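Rindadlow opens side by side gripper trials to outside teams, first comparison notes out now

FOR IMMEDIATE RELEASE – 4 Feb 2022
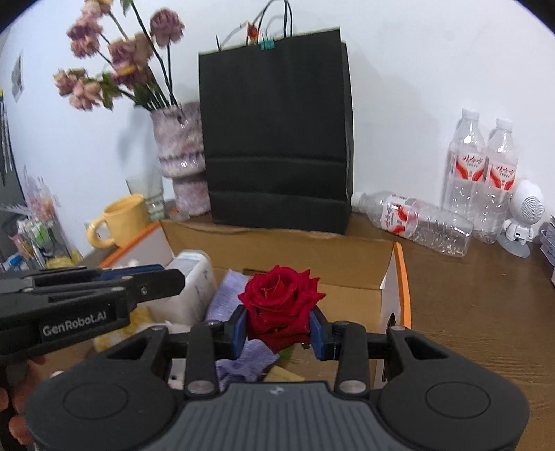
Rindadlow, the gripper testing shop in Bainbridge, today opened its hand-held comparison trials to outside teams. Makers, labs, small integrators, anyone with a finger design and a deadline. Same operator, same desk, same objects, one tool after another. Soft goods are the hard part and always have been, so the object list leans that way. A full red rose held at the base between blue inner pads, petals still curling outward, says more to our reviewers about pad shape than another steel block would. Crumpled cloth is on the list too, and small flat cards.

The trials started in December as an in-house job. Two sets of fingers to pick from, no agreement on which. The team ran 400 grasps across 40 objects and wrote up every one, including the bad ones. Word got out, requests came in, and the company decided to make it a regular service.

"We were arguing from spec sheets," said Callum Hebden, who runs the trials. "Max force, stroke, weight. Fine. None of it told us what happens when you go in for a petal or a card lying flat on the bottom of a box. So we stopped arguing and picked things up."

What's being compared

Pad material and pad shape, mostly. Also finger length, linkage play at the pivot screws, how the tool sits in the hand after a long session, and what the camera on the tool can still see once the fingers close. That last one came up more than expected. Several designs grip well and block their own view, and for teams recording demonstrations to train a robot arm that is a real cost.

Tools are tested hand-held first. Arm-mounted runs come second, on request, with the customer's own controller or ours. Results from the two are reported seperately and not averaged.

First findings, short version

Softer pads did better on cloth and flowers, worse on thin cards. Stiff pads the other way around. Of the thin-card attempts, 63 percent worked on the first try with the stiff set. The soft set was well below that and the operators did not enjoy it. Longer fingers helped inside deep boxes but picked up wobble at the tips. No single winner so far and the company is not naming one.

Camera angle gets its own page in the notes. A steeper mount shows the contact point better but loses the sides of the workspace, which matters when two tools are working close together.

"People want a ranking and I get why," said Yvonne Holroyd, who edits the notes. "You'll get tables. Object by object, with the misses left in. If your gripper is great on bottles and hopeless on fabric, it'll say that, and you can decide if you care."

How to take part

Teams send one or two tools, plus any spare pads, plus a page on how the thing is meant to be held. Please do include the page. Rindadlow runs the standard list and returns the tables, the raw recordings and a short call with the operator. Up to five objects of your own can be added. Turnaround depends on the queue. Teams can keep there results private or have them added to the shared notes, either is fine, just say which on the form.

There are 70 places in this first round. Gusuvik, a pad maker, and Pusano, which builds small arm controllers, have already signed up and will be in the next set of notes.

About Rindadlow

Rindadlow tests grippers, cameras and controllers for companies that build or buy them. Based in Bainbridge. Independent, does not sell hardware.

Press contact: Yvonne Holroyd, Rindadlow press desk. Copies of the first comparison notes on request, please say if you want the short or the full version.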